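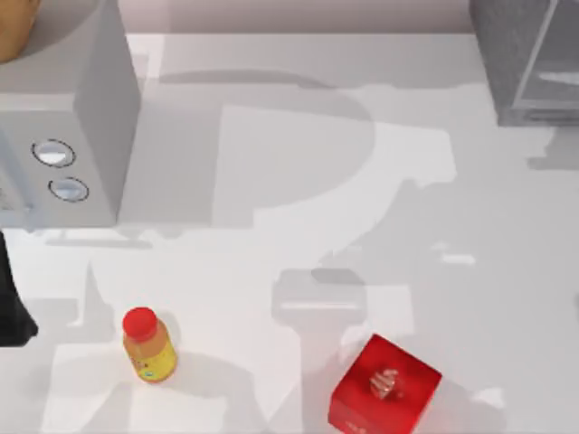

4. Setting up a tabletop scene

This section covers the Kitchen Table scene in Paucar, the simulation package supplied with the Cilent two-arm kit. Complete section 3 (installing the software and entering your licence) before you start. You do not need the real arms to be connected for any of the steps below.

The Kitchen Table scene has two kinds of object. Fixed objects, such as the box-shaped appliance with two knobs and the grey cabinet, stay where they are placed and cannot be lifted by the arms. Loose objects, such as the juice bottle with the red cap and the red box with the silver fitting on top, can be pushed, gripped and carried.

4.1 Loading the scene

1. Start Paucar and wait for the status line to read Ready. The first start after installation takes longer than later ones.

2. Choose Scene, then Open from Library, then Kitchen Table.

3. When asked for an arm set, choose Cilent Pair. If you choose Single Arm, the second arm is left out and the exercises in section 5 will not run.

4. Choose View, then Overhead. The view looks straight down at the white tabletop. The arms may be mostly outside the view at this stage, with their shadows falling across the table.

5. Save the scene under a new name. The library copy is read-only, and any changes made to it are lost when you close the program.

Note: The default seed is 845. The seed decides where loose objects are placed and how they are turned. Two users with the same seed and the same version of Paucar will get the same layout.

4.2 Placing loose objects

1. Open the Objects panel and click the name of the object you want to move. Its outline turns blue in the view.

2. Drag the object to its new place, or type a position in the boxes at the foot of the panel. Positions are measured in millimetres from the front left corner of the table.

3. To turn the object, hold Shift and drag. It turns in steps of five degrees. Hold Shift and Alt together for free turning.

4. Click Settle. Paucar drops the object the last few millimetres on to the table and checks that it is stable.

5. Leave a clear gap between loose objects. The gripper needs room on both sides of an object to close on it, and a gap wide enough for the open fingers is the least you should allow.

Caution: Do not place a loose object so that it overlaps a fixed one. Paucar will push the two apart with some force when the scene starts, and the loose object can end up on the floor or outside the scene altogether. If this happens, click Reset Objects. Do not delete the object and add it again, as this gives it a new number and breaks any saved task that refers to it.

4.3 Shadows and lighting

Shadows are switched on by default. They matter if you intend to train or test a vision program, as the shadow of an arm can cover a large part of the table and change how an object looks from above. For simple motion tests they can be switched off.

1. Choose Scene, then Lighting.

2. Set Shadow Quality to Low, Medium or High. At Low, some shadows have jagged, stepped edges. This is not a fault in the scene.

3. Set Softness between 0 and 10. The default is 4.

4. Click Apply. The view goes blank for a moment while the lighting is worked out again.

Note: If the view becomes slow with shadows on, lower the quality setting before you lower the window size. The overhead camera takes its picture size from the window.

4.4 Checking the reach of the arms

1. Choose Tools, then Reach Check.

2. Tick Left Arm and Right Arm.

3. Click Run. Paucar tests 3000 points across the table for each arm. Points that can be reached are marked green, and points that cannot are marked orange.

4. Move any loose object that stands on an orange area, then run the check again.

5. Choose Tools, then Clash Check, and click Run. This looks for positions where one arm would strike the other, or where either would strike a fixed object. Results are listed in the lower panel with the joint numbers.

Caution: A clean result in Clash Check applies only to the scene as it stands. If you later send a task to real arms, measure the real table and enter its size first (see section 8). Keep the stop button within reach whenever real arms are powered.

4.5 Saving the layout

1. Choose File, then Save Layout.

2. Enter a name of no more than 24 letters. Spaces are allowed.

3. Tick Include Lighting if you changed anything in 4.3.

4. Click Save. The layout appears under My Layouts and can be opened from any computer signed in to the same account.

Layouts made with the older Initz format can be opened but not saved. Use File, then Convert, and check the object positions afterwards. Turned objects sometimes lose their angle in conversion.

4.6 Messages you may see

Message 961: Object not settled. A loose object was still moving when the scene was started. Select the object, click Settle and start again.

Message 3196: Arm set does not match task. The task was written for two arms and the scene has one. Go back to step 3 of 4.1.

For any other message, copy the full text and send it with your saved layout to the Tato support desk. Scene library questions are handled by Roxana Flores. The desk is closed on Thursday afternoons.

Go on to section 5, Picking up and putting down.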